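Teaching by demonstration (robotics)

Teaching by demonstration means showing a robot a job instead of writing out every move in code. I first tried it in October with Olga Carrilho at Trikarow, and I was hooked! You can push the arm about by hand, steer it from a distance, or (my favourite) do the job yourself with a pair of hand-held grippers and let the robot learn from the recordings.

Hand-held grippers with square printed markers, in use at Jorkville:

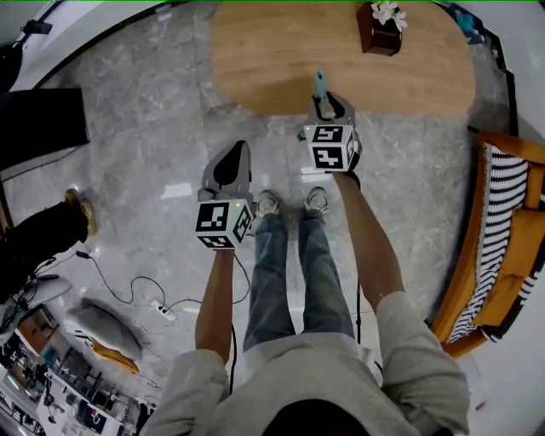
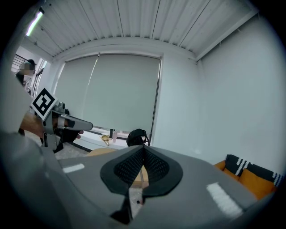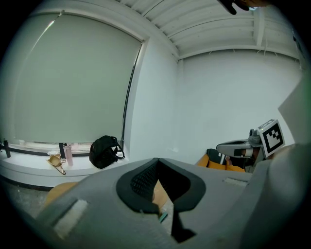
Wekesa Ogola's set there runs to 181 recordings, and he still wants more of the fiddly two-handed stuff.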